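Leave the Beds Alone

I stopped making my bed in June, and I'd like to make a case for it.

Some background, so you know I'm not just lazy (I am a little lazy). I grew up in a house where beds were made before breakfast, corners tucked, pillows lined up, and a scratchy bedspread on top that you weren't allowed to sit on. I carried that right into adulthood. Every apartment I had in Bekham, and there were a few, had a made bed in it by seven thirty. I once went back up four flights because I couldn't remember if I'd pulled the comforter straight. I missed the bus to Vostow over a comforter!

Then last year I bought one of those big bedding sets from Gallardo, the home store out by the highway. You know the kind. Two sheets, a duvet cover, a quilt for over the duvet, four pillowcases, two more pillowcases with a flap on them, and a bolster. I still can't tell you what a bolster does. The whole thing took me 24 minutes to put together the first time, with the instructions open on my phone, and when it was done it looked wonderful and I didn't want to get in it.

That's my first complaint about the made bed. It's a bed dressed up for somebody who isn't going to sleep in it. Every night I'd take six things off and pile them on the chair, and every morning I'd take six things off the chair and pile them back on the bed. The chair was never a chair. I bought it to read in, a nice deep one with arms, and for most of a year it was a parking lot for pillows.

My second complaint is the time, and yes, I did the math one night when I couldn't sleep. The daily version, no instructions needed, ran me a couple of minutes when I was quick and a lot more when the duvet had slid down inside its cover and bunched up at one end. If you have a duvet you know exactly what I mean. You're in there up to the shoulder, feeling around for a corner, and you're already late for work.
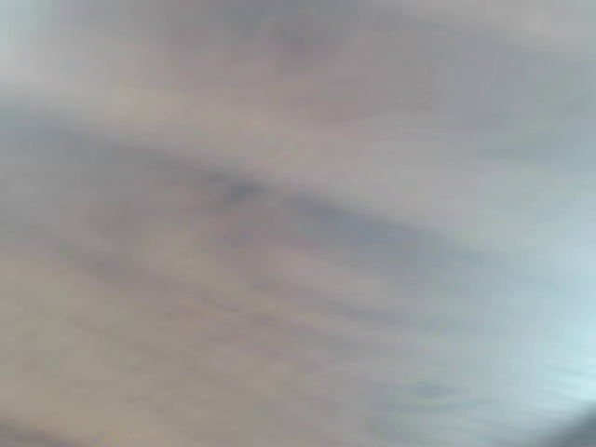 People get surprisingly worked up when you tell them this. I mentioned it on the neighborhood message board, under a post about mattress pickup, and the thread got to 510 replies before the moderators shut it. Half of them were about discipline. Start the day with a finished task, they said, and the rest of the day will follow. Well, I've had plenty of rotten days that started with a very tidy bed. I've also had good ones that began with me stepping over a sock. I don't think the bed was in charge of either.

The argument I do take seriously is the evening one. A few people wrote that they make the bed for the person coming home to it, meaning themselves, tired, at ten at night. I like that. I like a smooth sheet as much as anybody. But what I want at ten at night is a cool pillow and enough blanket to cover my feet, and you can get both of those from a bed you simply left open. I fold the covers down to the foot in the morning, give the bottom sheet one good yank, and crack the window. Takes no time at all, and to my nose the room smells better for it, though I won't pretend I've studied the matter.

Laundry got easier too, which I hadn't expected. With the quilt and the bolster gone to the hall closet, what's left is two sheets, a duvet cover and the pillowcases I use. That's one load. It used to be a load and a half, and the half always sat in the machine overnight and had to be done again.

Now, I'm not coming for your bed. If you love squaring it all up and it makes you happy to walk past the door and see it, please go ahead, and I hope your corners are crisp. If you've got a studio and the bed is also the couch, you have a different problem from mine. And when my mother visits I make the bed, flaps and all, and I'll go on doing that as long as she keeps coming.

What I'd push back on is the idea that it says something about you. I've met very organized people with a heap of blankets behind the bedroom door, and I've met total wrecks who fluff.

Anyway, I'm writing this from the chair. It has a lamp next to it now, a cheap Feker one with a bendy neck, and a stack of library books I'm slowly getting through. The bolster is still in the closet, and if anybody reading this wants it, you can have it, as long as you come and pick it up.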